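Falness Hall: Your Questions Answered

We get a lot of letters and calls about the house, and many of them ask the same things, so we have gathered the answers on one page. If yours isn't covered, the office phone is answered every morning from nine until noon, and somebody will be happy to talk as long as you like.

Who designed the house?

The short answer is that we aren't sure, and we have learned to live with that. The building accounts survive for most of the work, and they name masons, glaziers, plasterers and a very quarrelsome supplier of lime, but they never name an architect. For a long time the guidebooks gave the credit to the Llewellyn workshop, which was busy in this part of the country at the time and built the market hall at Trundcombe. The staircase at Falness certainly looks like their work - the same shallow treads, the same habit of ending the handrail in a tight curl. The garden front looks like somebody else entirely. Our own feeling is that the family bought a set of drawings from Llewellyn and then changed their minds as the walls went up, as people do.

Why are the two wings different?

You have a good eye! The east wing was built first, in the pale stone from the Lurkdale quarry. When it came time to build the west wing the quarry had flooded, and the family had to settle for a darker stone that came by river. They also seem to have picked up a taste for heavier window frames in the meantime. A later owner had the whole west front limewashed to match, and traces of that wash still cling under the cornice if you look up on a bright afternoon.

How many rooms are there, and how many can I see?

We hesitate to give a number of rooms, as it depends on whether you count closets, passages and the odd little chamber behind the chapel organ. We can tell you there are 394 windows, a figure we are confident in because the window cleaners bill us for each one. The regular tour takes in the ground floor, the great staircase and the long gallery. The attic floors are kept closed, mostly on account of the narrow stairs.

Is the ceiling in the long gallery original?

Most of it is. The plasterwork was done in place, by hand, over two winters, and the men who made it were paid partly in firewood. A section near the north end came down after a roof leak and was put back by a local plasterer who had never seen the missing part and had to guess. He guessed very well, except that his birds face the other way from all the others. Children usually spot this before their parents do.

What happened to the original entrance?

Visitors are sometimes puzzled that the grandest doorway opens onto the rose beds. The road used to run along that side of the house, and carriages would pull up right at the steps. When the road was moved to the far side of the river the family simply began using the garden hall door, and the old entrance became a pleasant place to sit. The door still opens, and we use it for concerts and for the carol evening in December.
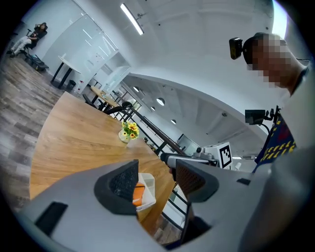 On the table: a white divided tray with something orange in it.

Can I look at the old drawings?

Yes, and we wish more people would ask. The collection holds 993 sheets, from full elevations down to scraps of paper with a single molding sketched on them. A good many are working drawings that went up and down the scaffolding, so expect candle wax, thumbprints and arithmetic in the margins. Please write to us ahead of your visit and tell us what you are interested in, even if it is only "stairs" or "chimneys." We can usually find something to match. Pencils only in the reading room, please, and leave coats and bags on the hooks by the door.

May I take photographs?

Of the house and gardens, as many as you like for your own use. We ask you not to use flash in the chapel or the print closet. If you want pictures for a book or a lecture, drop us a line first. We rarely say no, and we may well have a better one on file that was taken from the top of a ladder.

Is the chapel older than the house?

It is, by a good long way. The lower walls belong to a much earlier church that stood here when Falness was only a farm. The house was built up against it, and that explains the awkward step down from the library passage (do mind your head there as well as your feet). The painted pews and the gallery came later, along with the organ, which wheezes a little in damp weather but is still played.

Did the same family build the bridge?

They paid for half of it. The village of Lurkdale was supposed to pay for the other half and never quite got around to it, and the argument fills a whole box of letters. The bridge is thought to be by a builder from Trundcombe, who gave it two arches where the first plan had one. It is a public footpath, open all year, and the view of the house from the middle of it is the one most people remember.

How long should I allow?

The tour lasts two hours, with a rest on the benches in the gallery. If you want to see the gardens, the chapel and the bridge too, plan on most of a day and bring good shoes. The gravel is hard on heels and the lower path is muddy for much of the year.

Is the house easy to get around in a wheelchair?

The ground floor is level apart from the library step, and we have a ramp that we can put down if you let us know when you arrive. The long gallery is upstairs and there is no elevator, I'm sorry to say. We do keep a large album of the ceiling in the garden hall, with close views of the birds, and the guides are always glad to go through it with you.

Do you sell a guidebook?

We do, at the ticket desk, and it has a floor plan in the back. The present edition still gives the old story about the Llewellyn workshop as plain fact. A corrected slip is tucked inside the front cover.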